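Susow 高中保龄球赛季记录 数据说明

发布:8月 文/Shanti Sengar

本站使用 Cookie 以改善浏览体验。继续浏览即表示您同意我们的隐私政策。 接受 设置

概述

本数据集收录 Susow 地区高中保龄球联赛一个赛季的逐局成绩,共505条记录,涉及80名球员。每条记录对应一名球员的一局比赛。数据由各校教练填写的纸质记分单录入,再与球馆系统导出的成绩逐条核对。

整理工作由 Shanti Sengar 负责,Ingrid Marchetti 提供了 Brurano 球馆的原始导出文件,并复核了季后赛部分。

版本

当前为第二版。与第一版相比有以下改动:

补录了 Uniyal 高中在客场的两轮成绩,原记分单当时漏交。
球员编号改为四位,前两位代表学校,后两位为校内顺序号。旧编号不再使用,对照表在 old_ids.csv 中。
“贝克赛制”的成绩从主表移出,单独放在 baker.csv。第一版把它们和个人局混在一起,算平均分时会出错。

文件

games.csv 为主表,每行一局。
frames.csv 为逐格明细,只包含能从球馆系统导出的比赛。
players.csv 为球员表,不含姓名。
baker.csv 为贝克赛制团队成绩。
venues.csv 为球馆表,含球道数量、油型和球道材质。
old_ids.csv 为第一版与第二版的编号对照。

所有文件均为 UTF-8 编码,逗号分隔,首行为字段名。用 Excel 直接打开时中文可能显示为乱码,请用“数据—从文本导入”并手动选择编码。

主表字段

game_id:比赛编号,字符串。
player_id:球员编号,四位字符串。请不要按整数读取,否则开头的零会丢失。
team:学校代码。
round:轮次。季后赛以 P 开头。
game_no:当轮第几局。
lane:起始球道。联赛采用双道交替,这里只记第一格所在的球道。
score:该局总分,不含让分。
strikes:全中次数。第十格中的补投全中也计入。
spares:补中次数。
opens:失误格数。
sub:是否替补上场,0 或 1。
source:成绩来源。A 为球馆系统,B 为记分单,C 为两者都有且一致。

逐格明细中,全中记为 X,补中记为 /,未击中记为横线。犯规记为 F,按零分处理。分瓶在格内数字后加小写 s,例如 8s。分瓶标记来自球馆系统的自动识别,我们没有人工核对,用于统计分瓶补中率时请谨慎。

缺失与已知问题

有50局只有总分,没有逐格记录。这些比赛在一座没有联网计分的旧球馆进行,记分单上也只写了总分。主表中对应的 strikes、spares 和 opens 为空,不是零。

赛季初有一轮在 Honent 球馆进行,当天下午更换过油型。上午和下午的成绩在主表中没有区分,因为记分单上没有写开始时间。如果要做油型分析,建议整轮剔除。

个别球员在赛季中转校。转校后使用新的编号,两个编号之间的关系没有公开。因此80这个数字是编号数,不严格等于人数。

替补标记的填写习惯各校不一。有的教练只要球员不是首发就填 1,有的只在中途换人时填 1。我们保留了原始填法,没有统一。中途换人的那一局按规则算作团队成绩,不计入任何一方的个人平均分。

数据集中个人单局最高分为226,出现在季后赛第一轮,来源为 C。

录入流程

记分单先扫描,再由两人分别录入,不一致的地方回到扫描件核对。扫描件仍看不清的,联系该校教练确认。最后仍无法确认的数字留空。

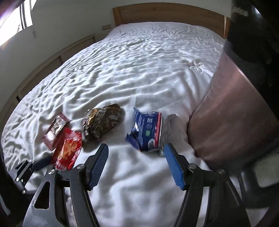
与球馆系统核对时,我们以逐格记录重新计算总分。如果重算结果与系统总分一致、与记分单不一致,采用系统成绩,source 记为 A。常见的差异出在第十格,手工计分时容易把补投分数加两遍。也有几处是两名球员的名字上下写反,这类错误看总分看不出来,只能对照球道和上场顺序。

季后赛的全部成绩由 Ingrid Marchetti 再看过一遍。她改动的地方在 changes.txt 中逐条列出,附有改动前后的数值。

使用建议

计算个人平均分时,请先排除 sub 为 1 且该局有换人记录的行,换人记录在 changes.txt 的第二部分。各校参加的轮次不同,直接比较总分没有意义,比较平均分时也请同时列出局数。

主客场信息没有单独的字段,可以用 team 与 venues.csv 中的 home_team 对照得出。季后赛在中立球馆进行,对照结果为空属于正常情况。

隐私

参赛者多为未成年人,数据中不含姓名、出生日期和年级。请勿将本数据与公开的赛事报道对照以识别个人。家长或球员如希望删除某个编号下的记录,可通过所在学校的教练提出,我们会在下一版中处理。

许可

允许非商业使用,包括课堂教学和校队训练。转载请注明出处和版本号。用于商业用途请先联系整理者。

后续计划

下一版打算加入让分字段和初级队成绩。初级队的记分单还没有收齐,Uniyal 高中的部分要等开学以后。球瓶残留位置目前只有 Brurano 球馆能导出,暂不收录。

发现错误请附上 game_id 和字段名,能附记分单照片更好。

分享 12 评论 3

订阅我们的邮件通讯,获取数据更新通知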